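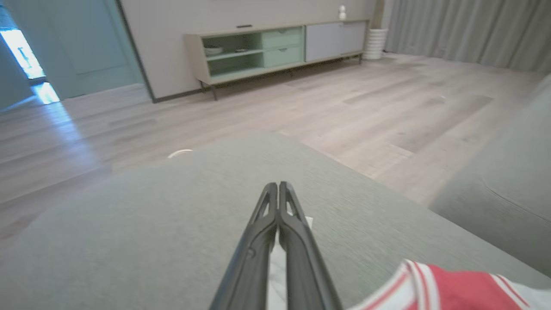
Re: [bunker-desk] Very low sulfur fuel at Zastuvholm, October stems

Ming-te Chou wrote:
> Has anyone stemmed at Zastuvholm lately? Pellstead quoted us 14 days
> lead time on VLSFO and would not hold the price past close of business.
> We need 300 tonnes for a handysize. Is the barge short or is it product?

It's the barge. One of the two is in drydock and the other is serving the ferry contract first. Product in tank is fine as far as I know.

We took a stem there earlier in October through Tseng. They wanted five days' notice and the barge came alongside about 59 hours after the agreed window opened, so allow for that if you have a tight laycan. Quantity by mass flow meter matched the delivery note. Density was a little under the quote, still in spec.
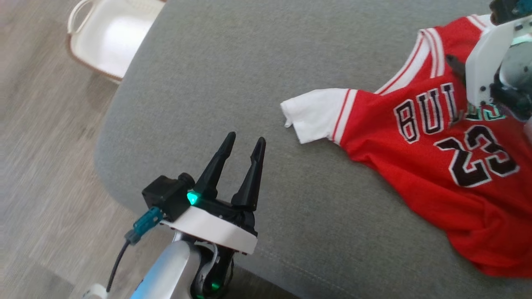
Red jersey, gray cushion

On price, Pellstead will not hold overnight for anyone at the moment. Tseng will if you give them a firm quantity range in writing. Ask for the barge fee separately, as it was left out of our first offer.

If your vessel can lift at the berth, try Nutance. They deliver by truck, in smaller lots, and you would need port permission for a stem your size.

Please post what you end up paying over the delivered quote.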